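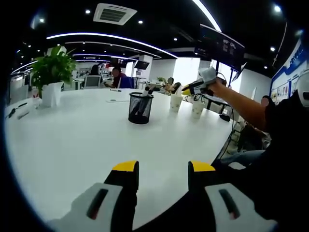

A black mesh pencil cup and two paper cups on an office table.

Is a Paper Cup Really Made of Paper?

By Elba Paredes

The name says paper. I don't trust names much (a pineapple is not a pine or an apple), so let's check.

Try a test first. Fold a sheet of notebook paper into a cone and pour in a little water. Do it over the sink. The cone may hold for a while, but then it gets soft, and soon you have a wet hand. Paper is made of tiny plant fibers pressed together, and water creeps into the gaps between them.

So why doesn't a paper cup do the same thing? Most of them have a secret layer. The inside is covered with a very thin skin, usually plastic, sometimes wax. The paper gives the cup its shape. The skin keeps the drink in.

Can you see it? Take an old cup, ask a grown-up first, and tear it slowly down the side. Look along the torn edge. Sometimes you will find a clear, stretchy bit that doesn't rip as neatly as the rest.

"But paper cups can always be recycled!"

Can they? People say this a lot. Some recycling centers can pull the skin away from the paper, and many can't. Ask where you live before you believe it, and before you believe me.

What about the pencil cup?

A mesh cup is full of holes. Pour juice into it and you would have a juice floor. It's still a perfectly good cup for pens, because pens are much bigger than the holes. Some people will tell you the holes are there to let pens "breathe." Pens don't breathe. Mesh uses less material than a solid wall, it lets dust fall through, and plenty of people just like how it looks.

Does that make it a cup at all? My dictionary at home says a cup is for drinking. My desk says otherwise – I have 3 cups on it and only one has ever had cocoa in it. You can decide.

Something to try

Find 2 cups at home that are made of different things. Put a dry paper towel under each one, add cold water, and leave them overnight. Write down your guess before you go to bed. In the morning, feel the towels. If one is damp, don't say "it leaked" right away. Cold cups can collect water drops on the outside, even when nothing gets through. How could you find out which it was?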